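Reading the Historical Novel, Session 5: Who Gets to Narrate?

Welcome back! We've reached the part of the course I look forward to most, the second half of Sullska, and I hope you've all made it past the river crossing (page 300 or so in our edition). If you haven't, please catch up before the seminar — the letters in part two change how you read everything before them.

Remember the setup. A retired surveyor sits in Futcombe, writing down what he saw at the Tamihana station in his twenties. He's charming, he's funny, and he leaves things out. Look again at the chapter where the ledger burns. Who was in the room? He gives us two versions, and they can't both be true!

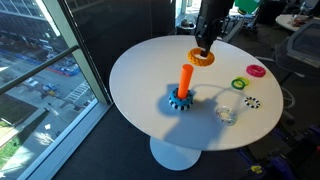

Lorraine Hinds wrote on the discussion page that she trusted him completely until the ledger, and then went back and found the same trick in the opening chapter, with the missing horse. What a good catch. Try her method with one early scene of your own.

For next time:
Read to the end, page 414, including the author's note.
Mark any passage where the surveyor says "we" and ask who he means by it.
Bring one short extract from the Clallton letters to read aloud. Half a page is plenty — pick something you'd happily argue over.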